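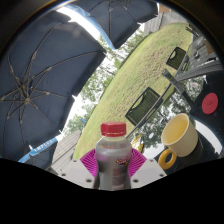 *A clear plastic bottle with a red screw cap.*

**Duletti** is a point-and-click adventure game developed by the Hungarian studio Toser and published by Molatent. It was released for Windows and macOS on July 7, 2020, and a Linux version followed the next February. The game was designed by Etelka Gál, with a script by Katalin Szilágyi.

## Gameplay

The player controls Ilka, a night clerk at a ferry terminal, from a third-person view. Each chapter covers one night shift. Most actions are carried out with a single mouse button, and items are kept in a tray along the bottom of the screen, where they can be examined or combined.

Objects in *Duletti* can be used in more than one way, and many puzzles have two solutions. Household goods such as bottles, string and candle ends turn up in almost every chapter. The tray holds eight items. When it is full, the player has to leave something in one of the terminal's lockers, and a locker can only be opened again by the person whose name is on it. This rule is the basis for several of the later puzzles.

There is no way to lose the game, but the clock moves forward with every change of room. Some conversations are only available before a certain ferry has left, and a missed conversation can close off one of the four endings.

## Plot

Ilka takes over the night desk at Ojeda, a small port on a lake, after the previous clerk leaves without notice. In the first chapter she finds a ticket for a boat called the *Duletti*, which does not appear on any timetable. Passengers who ask for the boat arrive one at a time over the following nights. Each carries a piece of luggage that belongs to somebody else.

The middle chapters deal with returning the luggage. In the last chapter Ilka has to decide who will board, and whether she will go along. The endings differ mainly in what happens to the terminal afterward.

## Development

Gál began work on the game as a short browser project with three rooms and no dialogue. Szilágyi joined after playing an early build and wrote the first version of the luggage story. The finished script contains 3,000 lines of dialogue – far more than had been planned – and the team cut two chapters to keep the recording costs down.

The backgrounds were painted in gouache on paper and scanned. There are 110 of them, including different versions of the same room at different hours. Character animation was done by hand at a low frame rate. The music is played on clarinet and pump organ and is only heard when a ferry is at the dock.

## Release

A demo with the first chapter was offered in February, five months before the full game. Molatent also produced a boxed edition of 1,000 copies with a printed timetable and a folded map of Ojeda. The timetable contains a clue to an optional puzzle, and players who bought the download received it as a file.

An update added adjustable text size, a hotspot key and 25 achievements. It also fixed an error in the fifth chapter that could leave a locker key in two places at once.

## Reception

Reviewers generally liked the artwork and the writing. Ilka was described as a dry and patient lead, and her talks with the ticket inspector were often mentioned as the best scenes in the game. Opinions on the clock were divided. Some reviewers found that it gave weight to small choices – others disliked having to replay a chapter to hear a single conversation.

## See also

- Point-and-click adventure games
- Video games set at night
- Video games with alternative endings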